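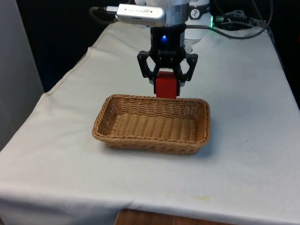

The gripper holding a red block over the basket, one of the placing demonstrations collected this period.

Home / Projects / Reports / People / Contact

Filed under: Manipulation, Data Collection, Funder Updates
4 min read

Progress report to the Hilenitz fund: placing demonstrations, second period

Prepared by Geum-ok Sung, with collection notes from Myung-ja Um

The short version is that we promised you 800 usable demonstrations of a robot putting things into containers by the end of the grant, and we now have 269. Readers with a calculator will see that this is less than half. The plan we submitted said we would be at the halfway mark in February, and the plan was written by me, in a good mood.

What was collected

All 269 are teleoperated pick-and-place episodes. An operator drives the arm, picks up an object, carries it to a container and lets go. Most use colored blocks and a wicker basket, which we chose in the proposal stage on the grounds that it would be simple. It has sloping walls and a braided rim, and a block released a little too far back will land on the rim, think it over, and go whichever way is worse for the dataset.

We count an episode as usable if the block ends up inside the basket, the video and joint recordings line up, and the operator didn't stop halfway to ask a question. Failed placements are kept in a separate folder, with a one-line note on what went wrong. There are 65 of those. Myung-ja's notes are brief ("rim," "rim again," "my fault") and more useful than the error codes we designed for the purpose.

Where the time went

Two things slowed us down. The first was clock drift between the camera recordings and the arm's own log. It was small enough to miss by eye and large enough that the model learned to open its fingers slightly before it had any business doing so. We lost the better part of three weeks to finding it and one afternoon to fixing it. Every episode in the current total was recorded after the fix or has been realigned and checked by hand.

The second was consistency. Our two operators place blocks in quite different ways. One comes straight down and pauses over the basket for a moment before release. The other arrives at an angle, like someone tossing keys onto a counter. Both succeed. A model trained on the mix tends to average them, and the average of two good habits is a bad one. We have written a page of operator guidance asking for a vertical approach and a release below the rim where the object allows it. Compliance is good before lunch.

Early training results

We trained a first policy on the usable set in its current state, mainly to see if the pipeline runs from end to end. It does. The policy finds the block reliably and carries it toward the basket with what I would call conviction. Release is the weak point. It hovers, and on a fair number of trials it hovers until the time limit. Our best guess is that the pauses in the older demonstrations are being copied faithfully, so we are trimming them and will retrain. I would ask you not to quote any success rate from this stage, and have helped by leaving it out.

Changes to the plan

The original schedule had us moving to Flilham, the partner site, for the second half of collection. We now propose to stay at Wiltau until we pass 500 episodes — moving the arm means recalibrating everything, and we have only just stopped doing that. The Son container set (trays, bins and one bowl) will be introduced here instead, starting with the trays.

Spending is slightly under budget, which I mention because it is the only line on the sheet that is ahead of schedule. No extra money is requested. We do request a two-month extension on the delivery of the full set, with the first half handed over on the original date.

Still open

Myung-ja would like a decision on whether failed episodes should be part of the delivery. The agreement says "demonstrations" and leaves it there. We think they are worth having and cost nothing to include, apart from some dignity. Please let us know before the next call, and we will format the folders to match.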